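June, notebook, Domow bench, 14:10

Gripper width estimator, continued from the Ustport branch. The encoder gives jaw opening at 500 Hz, the wrist tracker gives pose at a lower rate, and the replay code has been pairing each pose with the nearest encoder sample by arrival time. That was fine on slow moves. On fast closes the replayed width leads the pose and the planner puts the contact too early.

Changed the sync in Purba to use the timestamp from the device, with a fixed offset per hand. Both hands now go through the same code path. The old left/right split is gone, along with the swapped sign that went with it.

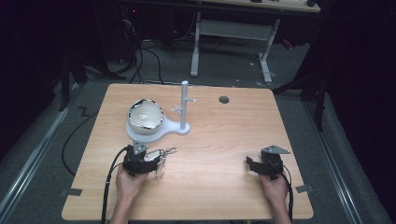 Why a fixed offset per hand and not one for the pair?
Each gripper has its own serial link and its own buffer depth, so the lag differs between them. The left came out at 30 ms, the right at 10 ms, and both stayed put across restarts.

Replayed 7 old logs with the new pairing. Contact time now agrees with the width curve in all of them except the one with dropped packets. Dultent still interpolates across the gap without a warning. Needs a max-gap parameter and a hard fail – silent interpolation has cost me more than 30 minutes today already.

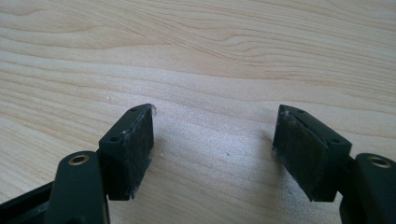
Width zero is the next item. The estimator takes fully closed as zero and assumes the pad faces stay where the CAD puts them. Pad compression is not modelled, so a firm close reads slightly negative and gets clipped, which hides drift. I have removed the clip in the logger and kept it in the controller. There is lint and dust on both pads, so they get wiped before any closed reference is recorded. The open reference is less sensitive and can be taken over bare table with nothing between the fingers.

To do:
max-gap check in Dultent
store offsets in the session header, not in the launch file
closed reference, both hands, repeat after a restart
rerun the dropped-packet log once the check is in

16:40. Offsets moved to the header. Old sessions without the field fall back to zero and print a line saying so. Closed reference still open.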